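Chapter 4
Weight Classes and Weight Control in Combat Sports

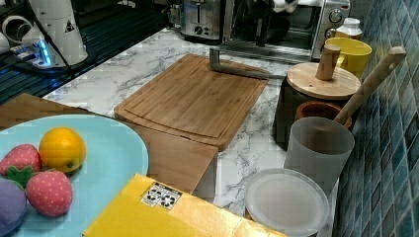 A weight class sets an upper limit on body mass at the time of the official weigh-in. It does not fix the mass at which the bout takes place. The interval between the two – often a full day in professional boxing – allows an athlete to regain fluid and enter the ring well above the limit.

Section 4.1 defines the terms used in the chapter. Section 4.2 follows the wrestler Hugo Barroso through a November training block at the Burkell gym, where his coach, Montserrat Arrieta, logged body mass before and after each 90-minute session. Fluid intake was 300 ml per session. Section 4.3 applies the same method to team records from Ritmont.

Readers should review the energy balance equation in Chapter 2 before starting. Masses are given in kilograms unless marked otherwise.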